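About Ciltalach

Last updated: September 21, 2020
Print this page | E-mail this page
23 shares

Ciltalach services, tests and rebuilds rechargeable battery packs for field instruments. Most of the packs we receive come from land survey crews, water monitoring stations and portable lighting sets. We also maintain the chargers and leads supplied with them. We do not sell new instruments and we do not act as a dealer for any instrument maker.

The company was formed by the merger of two workshops, Gruber and Gitberg. Gruber repaired survey equipment and had a small battery bench. Gitberg built replacement packs for instruments whose original packs were out of production. Both names still appear on older labels. A pack marked with either name can be sent to us under its original job number.

What we work on

Our standard service covers lithium-ion, lithium polymer and nickel-metal hydride packs. Lithium packs with more than one cell in series are charged through the balance connector as well as the main lead, so that cell voltages are brought to the same level before any capacity test is run. A pack that is charged on the main lead only can show a normal total voltage while one cell is well below the others.
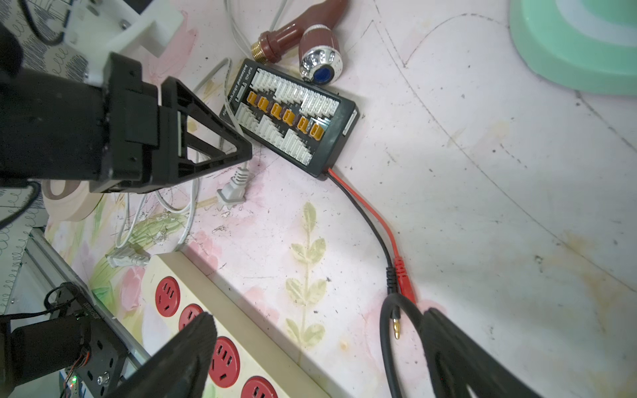
Balance charging board with red and black banana plugs.

Each pack is given a job number on arrival. The label, connector type and case condition are recorded, and the open-circuit voltage is measured before anything is connected. Swollen or punctured packs are moved to outside storage and are not charged. The owner is told by e-mail, and the pack goes to a licensed recycler unless the owner has made other arrangements.

Capacity is measured over 2 full charge and discharge cycles at the current given on the label. The result reported is the second discharge. Where the label gives no current, we use one-fifth of the rated capacity. Internal resistance is measured cell by cell when the cells can be reached without cutting the case. A pack that returns less than 76 percent of its rated capacity is reported as due for rebuild. The decision to rebuild remains with the owner, and we will return a pack untouched on request. 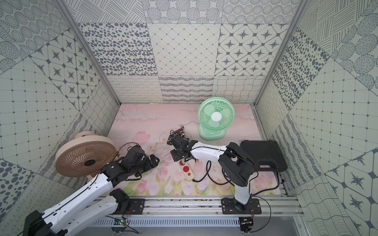
Rebuilt packs use new cells from a single batch. Cells from different batches are not mixed in one pack, even when their measured values agree. The protection circuit is reused if it passes its cutoff tests and replaced if it does not. Connectors are replaced like for like. We do not change connector types on a customer pack without written instructions, as this has led to reversed polarity in the field.

Records

Job records are kept in Bimero, our own database. It holds the test sheets for every pack handled since the merger, together with the paper sheets from Gitberg that could be read well enough to copy. At the end of May it contained 1434 pack records. Owners can ask for the full history of a pack by quoting the job number. Records are not released to third parties, including instrument makers.

Sending packs to us

Contact the service desk before shipping any lithium pack. Carriers apply their own limits on charge level and packaging, and damaged packs are subject to separate rules. The desk will confirm which label is required. Cover all exposed terminals and pack each unit separately. Chargers should be included when the reported fault is slow or incomplete charging.

Standard turnaround for testing is 23 working days. Rebuild times depend on cell supply and are quoted with the test report. Storage is free for one month after the report is sent.

Print this page | E-mail this page
0 comments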